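Prandale House, upstairs: the white vanity

Posted Apr 20, 2019 by Fadwa Bensaid

Quick gallery, more when I get a minute. Declan Costello found the table at the Birton sale, wanted 2,000 for it, no way. Gallagher's van brought it over in November and it's been moved 3 times since. Final spot now, I hope. Curvy apron, carved legs, the works.

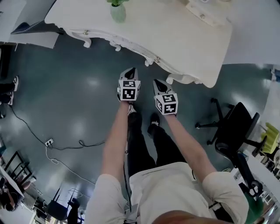
Still need felt pads for the feet, the floor up here marks if you so much as look at it. Declan says 40 for a pack, seems alot. Wax for the knobs too. Anyone know a good one for brass?

Mirror next. I love the flowers carved along the top, bit much for some poeple, not for me. 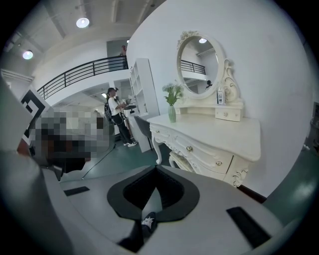

Vanity and oval mirror, white flowers in the green vase, gray chair.

Hallway pics to follow.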